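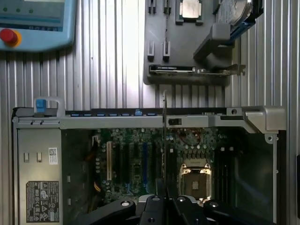
A processor waits in its holder beside the light blue control unit.

The backup software I had come to ask about is called Enside, and the woman who has run support for it since the early versions wanted to make me tea before she would say a word about it. She works for Osach, a small company with its main office in Silau, and she has the patient way of talking that comes from years of walking frightened people through a restore at two in the morning.

"Everybody asks me how often they should back up," she said, once we had finally sat down. "I always ask them back, when did you last get a file out of it? And there's this long, long silence on the phone!"

Enside keeps copies of your files on a second drive, on a server, or on both, and it does so in the background while you go on working. The first copy takes the longest, sometimes a whole night if you have a lot of photos, and after that only the parts of a file that have changed are sent along. She is fond of that last bit, and told me with some pride that her own mail archive, which runs to 809 folders (she never throws a letter away, and neither do I), gets through its evening run before she has put the dishes away.

I wanted to know about the older versions of files, as I had managed in March to save an empty page over a chapter I was rather attached to. She laughed, kindly, and said that was the most common call of all. The program holds on to 58 versions of each file unless you tell it otherwise, and you can scroll back through them by day and hour. "People think of fire and theft," she said. "Mostly it's somebody tired, pressing Save."

We talked for a good while about passwords. Every backup can be encrypted before it leaves your computer, and if you turn that on, Osach has no way of opening it for you. She is very firm on this point, and would like the warning on that screen to be bigger than it is. Print the recovery key, she told me, and put it in the drawer with your passport, and then tell one other person which drawer.
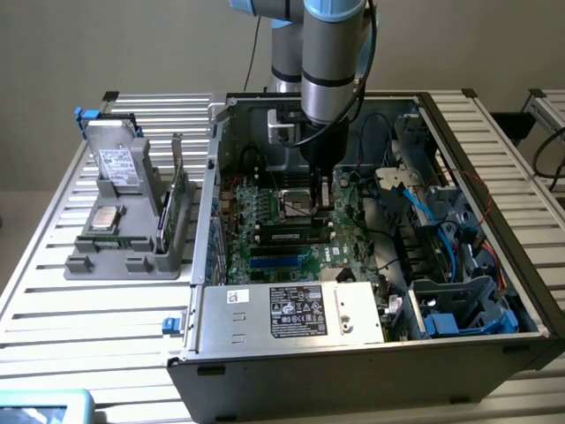 A reader in Hutapea, who wrote in after the first part of this series, asked whether a second drive sitting on the same desk counts as a backup at all, and said that a burst pipe had taken both of theirs in one afternoon. I read the letter out loud over the second cup.

"Oh, that poor soul," she said. It counts, in her view, for the everyday accidents, and it is by far the quickest way to get a big folder back, but she would want a copy in some other building too. The next version will remind you if the two copies have drifted apart, and some 400 customers have been trying it out since the spring. They have sent in 307 comments so far, and she has answered every one of them herself, usually before breakfast.

Before I left I asked what she does at home, half expecting something grand with blinking lights in a closet. She has one drive in the hall and one at her sister's, and they swap them over when they meet for lunch.

"We do forget sometimes," she said. "Then we have to have lunch again."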